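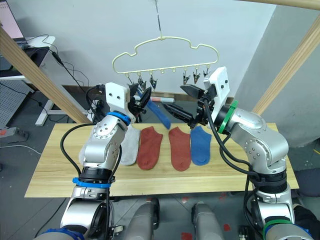

Chapter 6
The B Story and How to Keep It Alive

I have a confession to make before we get going. When I watch a TV drama, I nearly always like the second story better than the first one. The lead detective can chase her killer across three counties and I'll be sitting there wondering if the desk sergeant ever got his daughter's piano out of storage. My family finds this very annoying.

So I've been looking forward to this chapter! In Chapter 5 we built the A story, the one that goes in the trailer and that people mention when a friend asks what the show is about. Now we get to the stuff underneath. By the time you reach the exercises you should be able to pick out the B and C stories in an hour of television, say what each one is doing there, and map out a simple three-story episode of your own.

What you'll need: your episode outline from Chapter 5, a pack of index cards in at least two colors, and one hour of any ensemble drama you already know well. Please pick something you've seen before. If it's new to you, you'll get caught up in the plot and forget to take notes (I do this every single time).
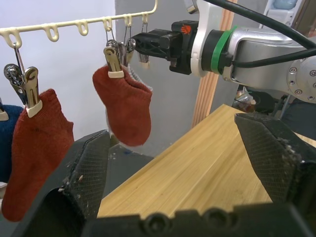

6.1 A Small Story in a Big House

Let me start with Fenmont, because I've watched it more often than is good for me. It ran for 10 episodes on Drekance, and it had 25 regular characters, a crazy number for a show that short. The A story is the sale of the Fenmont hotel. Will the family sell, and who gets the money? Fine. Good stuff, lots of slamming doors.

But the story people wrote in about was the one with Mrs. Chang, the night manager, and the letters she keeps finding in room nine. She gets maybe four scenes an episode, most of them short, and in the third episode she gets only one. She stands at the front desk, reads half a page, hears the elevator, and puts the letter in her pocket. That's the whole scene! I gasped out loud the first time.

Dridovix, the company that made the show, received 1,127 letters and emails after the finale, and according to Su-chen Liu, the head writer, most of them were about Mrs. Chang. I spoke to Liu over a very long lunch while I was putting this book together. "We had her down as a C story," she told me. "She was there to give the sale some air. Then we'd be in the room at six in the evening, supposed to be fixing the sale, and somebody would start talking about the letters again."

Figure 6.1 shows how the writers' room cards for episode four line up by scene. There were 84 cards on the wall for that hour at one point, and plenty of them got thrown out. Follow the letters row from left to right and look at where it goes silent. Those gaps matter as much as the scenes do, and we'll come back to them in 6.4.

6.2 What a B Story Is For

New writers often treat the B story as a rest stop. The main plot has been loud for ten pages, so we cut to two people making soup. I've got nothing against soup, and a breather is a perfectly good reason to cut away. It's just a weak reason to keep coming back.

A B story that earns its place usually asks the same question as the A story in a smaller voice. In Fenmont the family is arguing over who owns the past and whether you can sell it. Mrs. Chang has somebody else's past in her coat pocket and has to decide if she should read the rest. No one in the show ever points this out - thank goodness - and plenty of viewers never notice it. They feel it, though.
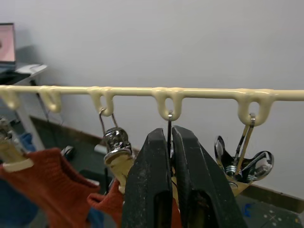
Rust-orange ribbed knit, hanging at the left of a cream-colored rail.

Try this with your own outline. Write the A story's question at the top of a card, in words a ten-year-old would use. Then write three people in your story who could run into that same question at work, at home or on the bus. One of them is your B story. If all three bore you, go back and look at the question, as it may be too vague to split. 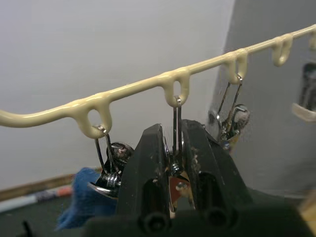 Black binder clip with silver wire handles, hooked through a loop in the rail.

Key terms for this chapter

A story: the main plot of an episode.
B story: the second plot, with its own beginning, middle and end.
C story or runner: a thread of two to four short scenes, often comic.
Crossing: any scene where two threads share a room.
Drop: a stretch of the episode where a thread is left alone on purpose.

Keep the list handy for 6.3, where we'll go through the fourth episode of Fenmont thread by thread, starting with that horrible breakfast.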